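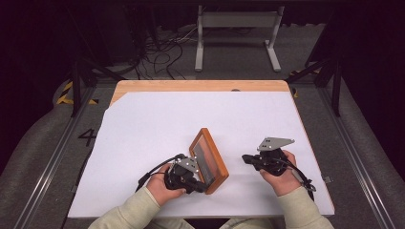

Dotwood Press Office

FOR IMMEDIATE RELEASE
20 August 2021

Dotwood is opening a framing shop, and you're all invited

Well, we've been hinting at it all summer and now I finally get to say it out loud: Dotwood is opening its first walk-in picture framing shop this October! It's on the ground floor of the old Durkik building, right across from the bus stop, and I have been grinning about it ever since we got the keys.

If you only know us from our online orders, a quick bit of background. We started out making plain wood frames in 3 sizes and mailing them in boxes that were far too big. People liked the frames (they were less keen on the boxes) and started asking if they could just bring their pictures to us. For years I had to say no, and I hated saying it. Now I get to say yes.

You'll be able to walk in with a kid's drawing, a concert poster, a wedding photo or that print that's been rolled up in a tube since college, and we'll help you pick a frame, a mat and the right glass. We'll have 40 moldings on the wall to hold up against your picture, including the whole Savo line in ash, oak and walnut. We'll also carry the Le Goff range, our narrower frames with the softer corners, in every color we make. 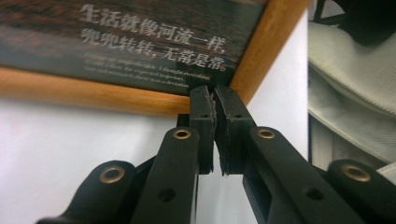

2 min read

Prices first, as that's what everyone emails me about. Basic framing starts at $20 for small pieces, and that includes the backing and the hanging wire. Bigger or odder jobs get a written quote before we cut anything, and you can take the quote home and think it over. I've been the person standing at a counter feeling rushed into the fancy glass, and I don't want to do that to anybody else.

We're also starting a repair bench. Loose corners, cracked glass, a frame from your grandmother's hallway that's coming apart at the back — bring it in and we'll tell you if it's worth fixing. Sometimes a little glue and a few clamps will do it. Old gilded frames we'll have to pass on for now, but we're happy to suggest what to ask a restorer.

And then there are the evening classes, which I pushed for pretty hard! The first one covers cutting a mat by hand, and the second is all about hanging: how high, how far apart, what to do with plaster walls, and how to get a row of frames level without filling the place with nail holes. Materials are included and beginners are very welcome. Bring a picture you love and wear something you don't mind getting dusty.

To kick things off, we're giving away 1,000 small unfinished frames during opening month, one per household, while they last. Paint them, stain them, cover them in stickers, whatever you like. Local classrooms can ask for a set ahead of time through the contact form on our website — please put "school frames" in the subject line so it lands with the right person.

The online shop stays open just as it is, and current orders won't be affected. Opening hours and class sign-ups will go up on our website in the next few weeks.

Press questions, and requests to come by before we open, can go to the Dotwood press office through the same form. Parking is behind the building, and the entrance on that side has a ramp.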